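Widthorpe Book and Paper Swap - Frequently Asked Questions

What is the swap?
A shelf exchange for used books and unused paper goods, run out of the ground floor of the Alhassan Building in Widthorpe. You bring items in, you get credits, and you spend the credits on other items. No money changes hands except the yearly card fee.

Who can join?
Anyone 16 or older with a mailing address in the county. Younger readers can use a parent's card.

What kinds of books do you take?
Fiction, cookbooks, travel, children's books, and textbooks in any language. Textbooks need to be complete, with the cover attached and no missing pages. Highlighting is fine.

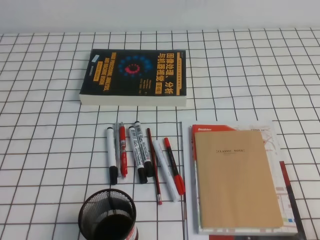 We don't take encyclopedias, magazines, or anything with mold or a strong smell of smoke. If you're unsure about a box of older books, send us a list before you load the car.

How are credits worked out?
Paperbacks earn one credit and hardcovers earn 2. Textbooks are priced by Kumiko Minami at the desk and usually earn more if the edition is still being assigned. Her decision is final, but you can take the book home again if you don't like the number.

Do you list textbooks online?
Yes. The catalog had 1,898 titles in January and is updated when the desk has time. Books in other languages are listed under their original title, and under the English title too if one is printed on the cover. Search both if you can. Volumes and editions get separate entries, so check the edition before you place a hold. 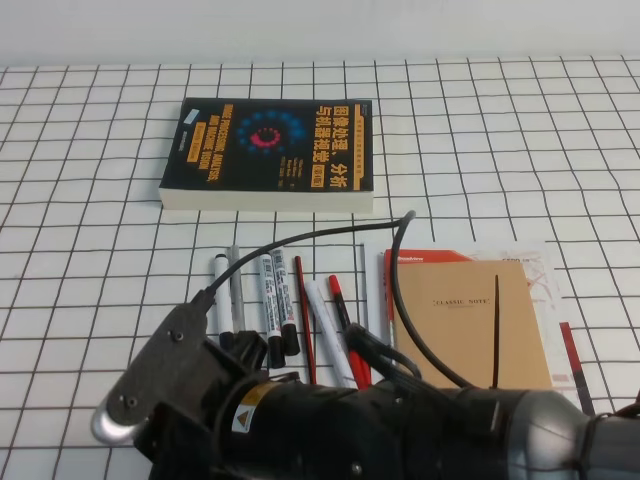
How do holds work?
You can hold up to five items for ten days. We send one email when the hold is ready. After ten days the item goes back on the shelf and you can't hold it again for a month.

Do credits expire?
They expire two years after you earn them. The limit on any one card is 550 credits - past that, new drop-offs count as donations.

Can I trade in notebooks and other paper goods?
Yes, as long as they are blank. Notebooks, sketch pads, envelopes, and index cards all go in the paper room. A notebook earns one credit whatever the size or brand. Opened packs are accepted, but please leave the packaging with them.
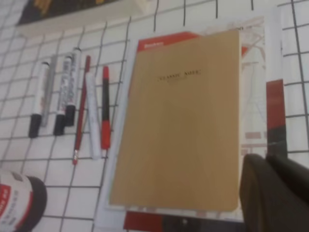 Where do I drop things off?
Use the side door on Varkent Street, from 10 a.m. to 4 p.m. Don't leave boxes outside after hours. For more than three boxes, email Fuseini Wumbei first so there is a cart ready.

I lost my card. What now?
Give the desk your name and address and we'll print another. Your credits stay on your account.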